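Teaching by Hand: Recording Kitchen Tasks with Two Hand-Held Grippers
Student project report, Panance Robotics Lab
Sunday, March 3, 2024

Why we picked this

Our team wanted a robot to learn small household jobs without anyone writing out the motions in code. We started last November with remote control, steering the arm with a joystick, and it was slow going! One bottle pick could eat up a whole minute, and our wrists hurt. So we switched to hand-held grippers. You carry the tool, do the job yourself, and the wide camera on top records what the jaws see. The robot, which we call Zillell, wears the same kind of jaws, so the recordings carry over pretty directly.

What we recorded

We collected 319 demonstrations in a real kitchen and kept 200 for training. The rest had shaky starts, or a hand moved too fast and the tracking got lost. Each person practiced first on a cup and a sponge (this helped a lot more than we expected).

Bottles were our favorite part and also the hardest. Clear plastic is tough for the camera because the background shows right through it, and the shape changes the look of everything behind. We learned to close the jaws slowly on the lower body and keep the cap pointing up. With two grippers going at once, you also have to watch that one doesn't block the other's view. Talking out loud while we worked fixed most of that.

How training went

We trained for 100 epochs on the lab computer. Our first try used demonstrations from only one person, and Zillell copied that person's habit of pausing before every grasp, which was kind of amazing to watch. Mixing in everybody's recordings got rid of the pause.

Next steps

We want to record in 4 more kitchens with different light, and add soft things like bags and towels. We'd also like to try the joystick again for fixing mistakes halfway through a task.
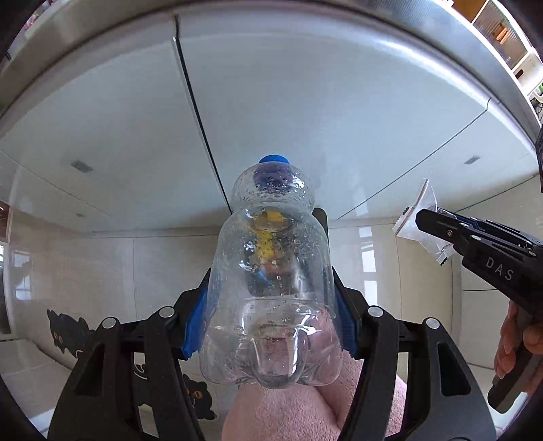 Figure 1. Clear bottle with a blue cap held in one hand-held gripper, with the second gripper reaching in from the right.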